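Hullden Clothing Reuse: progress report to the Brunner fund, April 2019

Prepared by Yae Sekiguchi

You asked for a frank account of the folding and sorting work, so I will start with the figure I trust least. Our sheets say 1,154 garments were folded and bagged for the Gristley shop this period, against a target of 2,000. I believe the bags exist. I am less sure that every item in them was folded to the agreed pattern, as the sheets only ask for a tick.

Shirts and T-shirts are going well enough. Knitwear is where the time goes. The Roneo guide tells people to lay the jumper flat, bring the sleeves in, then fold in thirds. This suits a thin cardigan. Anything thick and fuzzy springs open again, and the sleeves end up wherever they like. Several people have given up on the guide and fold the top half down over itself first, with the sleeves left till last. It breaks our own instructions and I can't yet say it is any quicker. 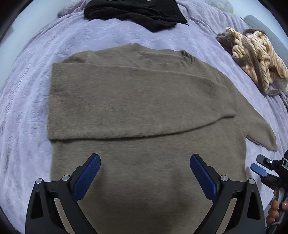
Gönül Kırmızıgül thinks I am worrying about the wrong thing. Her view is that shoppers at Gristley pull every jumper out of the pile within the hour anyway, so a neat fold buys us nothing, and we should hang the heavy knits and be done with it. She may be right, but hangers cost money and the rail is full.

We logged 271 knitted items and sent 229 on to the shop. The rest were held back for bobbling, loose seams or stretched collars. I would treat that split with care, as two tables were using different rules until December.

Spending is within budget. We have not bought the folding boards listed in the original bid, and I would like your agreement to leave them until we have timed both methods on the same pile of jumpers. The supplier's claims for them strike me as hopeful.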